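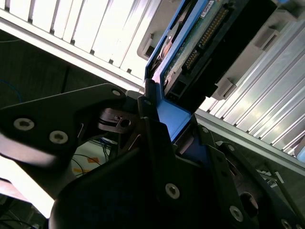 Fukeck writes working rules for people who let robots take computers apart. We are a small outfit of 12 people based in Jadthorpe, and our rules are used in repair shops, recycling plants and two technical colleges. Most of what we write concerns small steps that a person does without thinking, such as where to hold a part. A hard drive in a blue plastic caddy is a good case. The gripper should close on the plastic near the lower end and keep off the green circuit board and the gold pins. That is Rule 9 in our handbook, and it has been rewritten more often than any other.

How we started

Edin Yordanov ran a refurbishing bench in Jadthorpe and kept a notebook of every part that got scratched, bent or dropped when a robot arm was brought in to help. Velimir Gashi worked on machine safety at a plant in Shirima and had a notebook of his own, mostly about people's hands. They put the two together and printed the result as a stapled booklet. The first run was 2,000 copies, which was far too many. We still have a few boxes.

The booklet became the Kikus Handbook, named after the street where the first bench stood. It is now in its fourth edition. Between editions we put out a bulletin with changes, corrections and reports from member shops.

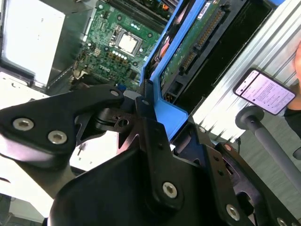

Kikus Bulletin, No. 9

The bulletin is free to members and can be read at the front desk by anyone else. The current one deals with open desktop cases where a person and a gripper share the same space. Its main points are:

Agree on who moves first before the case is opened. Say it out loud.

A hand holding a phone or a tool at the side of the case counts as a hand in the work area. The arm runs at the slow setting until the hand is out.

Treat a bare processor in its socket as the part most likely to be damaged, and plan the path of the fingers around it.

Write down the speed and grip settings used. "Same as last time" is not a setting.

How a rule gets made

A rule starts with a report from a shop. We have 1,061 reports on file and each one has been read by at least two of us. If the same trouble turns up in more than one shop, we try the task on our own bench, write a draft and send it out for comment. Drafts stay open for nine weeks. Edin edits the final wording and is strict about short sentences – anything that can't be read at arm's length from a bench card goes back. 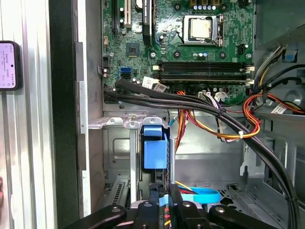
Do we need to own a certain make of robot to follow the handbook?

Any make will do. The rules are written around the task and the part being handled, and the settings tables have blank columns for your own arm and gripper.

Cables get a chapter to themselves. A thick bundle crossing the board below the memory slots can catch on a finger that comes in low, and thin power wires are easy to pinch against the case. The rule is to approach from the open side, stop short, check, and then go on. Shops that want to tie cables back first may do so, but the ties have to be logged and removed.

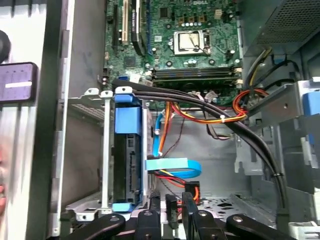

Membership and visits

Members are shops, schools and plants – we don't take single members at present. The fee depends on the number of benches. It covers the handbook, the bulletin, a set of bench cards and one visit a year from Velimir or one of the bench staff. Visits in November fill up early, so write to us by the end of summer if you want one then.

Our own bench in Jadthorpe is open to members on weekday mornings. Please bring closed shoes and leave rings and watches in the lockers by the door.

Page last updated 12/7/25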